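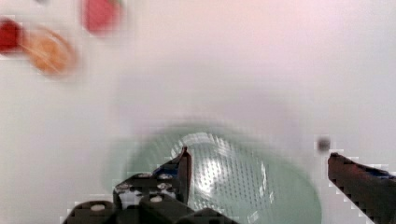

Menon Teleoperation Team – Kitchen Table Station
Check before and after each demonstration session. Comments by Enikő Dobos.

1. Emergency stop within reach of the operator: OK.
2. Gripper opens fully, no screws loose: OK. Please check the screws by hand also.
3. Toy food and green colander on the table before start: OK.

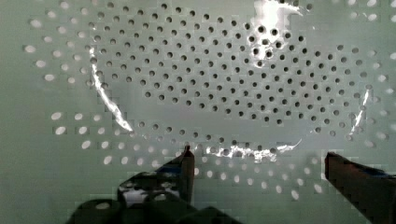 4. Remote control follows the hand without delay: OK after restart. Gergely Szalai felt a small delay in the morning.
5. Operator slows down near the colander: NOT OK. Episode 196 was too fast, repeat it.
6. Toaster oven unplugged: OK.
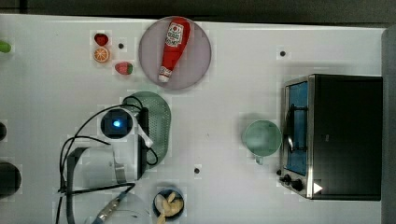

7. Cables do not pull when the arm turns: OK, but look again after 3 hours of work.
8. Episodes saved: 288, one without name.

Next inspection in December.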